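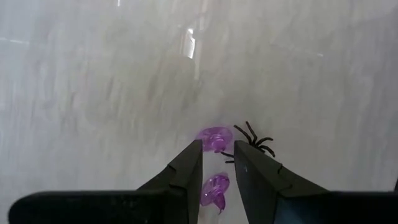

Detunside Opens Second Studio in Galbraith, Begins Work on Co-op Survival Game

GALBRAITH, January. Independent game developer Detunside announced today that it has opened a second studio in Galbraith. The new office will lead production on Pileck, a survival game for 2 players set in a flooded mining valley.

Pileck will be published by Brulance on PC and consoles. It is the first Detunside title built for cooperative play from the start. The studio's earlier releases were single-player puzzle games.

The Galbraith team currently has 11 employees in design, animation and network programming. Detunside is hiring for further positions, including a lead audio designer and a senior gameplay engineer. Applications are open through the careers page on the company's website.

A closed test of Pileck will begin this spring with 600 participants. Registration opens Saturday at 10 a.m. and will remain open until all places are filled. Players must register in pairs. A release date and pricing will be announced later.

Last updated: January

38 shares | 4 comments

Related
Brulance confirms spring publishing lineup
Detunside puzzle collection adds controller support
Pileck: system requirements for the closed test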